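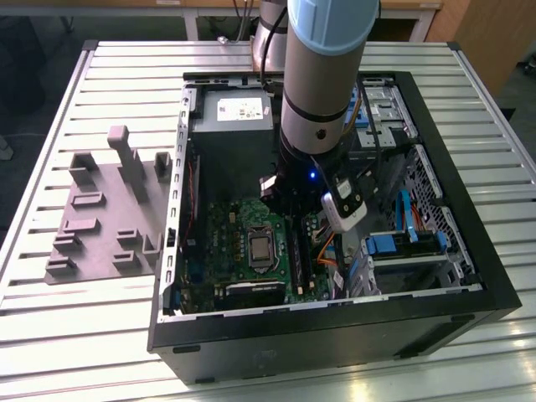
I have owned three desktop computers and never once opened one, so an evening of watching a robot put memory into a PC may not sound like my kind of Wednesday. My neighbor Lise Charbonneau had a spare ticket to the Urnia open day at the Turcotte building, though, and I do like a free coffee! What I came to see was the Lonov bench kit, which small repair shops can rent by the month: arm, gripper, slotted table and printed parts holder.
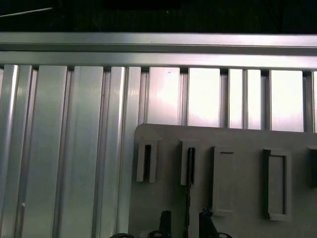

We had 26 visitors in our group and 13 chairs, so get there early if your knees are like mine. Hélène Lavoie ran the demonstration and was wonderfully patient with us, even with the gentleman who asked twice if it could fix his printer.
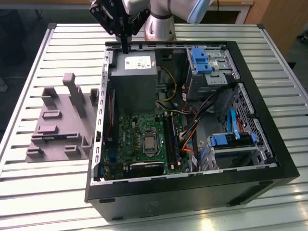

The Lonov arm over the open tower, parts holder at left.

The thing I liked best was the holder. It's a plain printed plate with blocks and slots, and Hélène said the shop can print a new one whenever the parts change - a nice touch for a place that sees all sorts of machines. The gripper is slimmer at the tips than I expected, too. 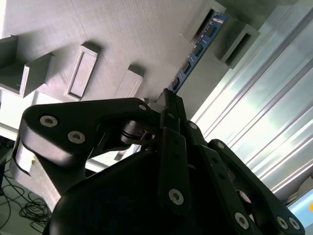 Memory modules are fussy little boards, and Hélène told us that teaching the arm a new one takes her 65 minutes, start to finish. That seemed long to me (Lise thought it was quick, and she used to train bank tellers). My other grumble is the table, which takes up a lot of room for a small shop, and I'd have liked a printed price list to carry home.

Still, I'd give it 4 stars out of five, and the same for the open day. They're doing another in February, and you can sign up through the Fundora page.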